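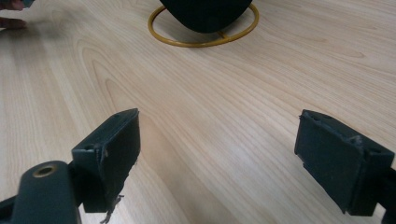
*Hand-held gripper over the bench top, pads open. Left pad edge fraying, right pad scuffed.*

**Monday, September 2, 2024 – bench notes, Zelier hand-held kit (on loan from Gridier)**

Okay, pads first, as that's what I'm crankiest about. The left one is worn ragged down the right edge of the contact face, with grey threads hanging off the bottom corner. The right one has a rough patch near the upper middle where the covering is torn or lifting, and a bit gone from its lower left corner. The counter on the handle reads 3,111 closes since we unboxed it in June. Gridier's sheet says to inspect the pads every 1,000, so we've sailed past that three times and I'm as guilty as anybody (sorry!). Still, I'd hoped for better from the covering.

What I like, and I do like a lot of it:

- The squeeze. Really light in the hand, and my wrist was fine after 90 minutes, which I can't say for the Fakley unit we tried before it.
- The brass-coloured insert in the arm. Lovely to have some metal in there and I haven't noticed any slop.
- Software setup was painless. Plugged in, calibrated, away we went before the kettle boiled.

What I don't like:

- Spare pads come only as a matched pair, with the screws bagged separately and not labelled. I had two lengths out on a tray and guessed. Guessed wrong the first time, of course.
- Glare. Our bench is pale wood and it washes out toward the top right in the wrist camera. The far corner is nearly white. Dark things stand out beautifully, so the black object in its yellow ring was easy to find, but I wouldn't trust the view with anything light-coloured over on that side. Try the grey mat tomorrow, or kill the overhead.
- The manual calls the same part a "finger" on one page and a "jaw" on the next. Took me ages to work out which torque figure I wanted.

Session count: 37 clips kept this morning. I binned a few where I'd started recording before the other pair of hands was clear of the table. Need to agree on a signal for that – a nod doesn't work when I'm staring at the tablet. Whoever's on the tool says "go" out loud from now on, please.

Rang the Gridier help line about the fraying. They were friendly enough and reckon it's cosmetic until the backing shows through. I'm not sold. A loose thread is exactly the sort of thing that catches on a wire ring, and then I'm chasing a phantom slip in the data for a week. I'll trim the threads tonight, swap both pads before the Daneshvar trial and bag the old ones with the count written on them.

Cost question is still open. The quote covers the tool and one pad set, with pads after that billed as a consumable. At the rate we're going I want that price in writing before we sign anything. If they'd do a tougher covering, even as an extra, I'd say yes today.

To do:

- [ ] trim threads, swap pads, re-zero the counter
- [ ] grey mat vs. bare wood, same lighting, same reach
- [ ] label the two screw lengths!!
- [ ] ask Gridier about pad pricing and any tougher covering
- [ ] return the Fakley charger, it's still in my drawer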